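Visit to the Mestuton toy fair, Friday, February 10, 2023

The doors opened at nine and the line was already past the bus stop. Entry was 12 dollars, paid at the desk. The fair fills two floors of the old Imelar building, with 59 stands this year. We skipped the board games upstairs and went straight to the play food, as our nursery group needs a new set for the pretend kitchen.
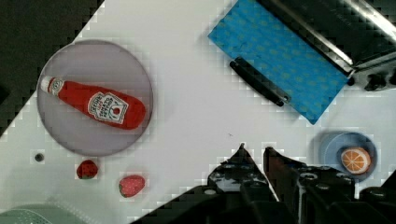

Play food takes up most of the back hall. Carbone had the biggest stand, mainly boxed sets, and the cheapest was 26 dollars. Flutov sells by the piece, which suits us better. Size is worth checking before buying – a ketchup bottle on a big round plate covered most of the middle, and the two strawberries below it on the white tabletop were tiny next to the bottle. I liked that the strawberries differed, one darker and smaller than the other. We ended up ordering fruit only.

Lunch was soup in the side room, overpriced. Parking is behind the building, with space for around 300 cars, and the lower level floods – use the upper one.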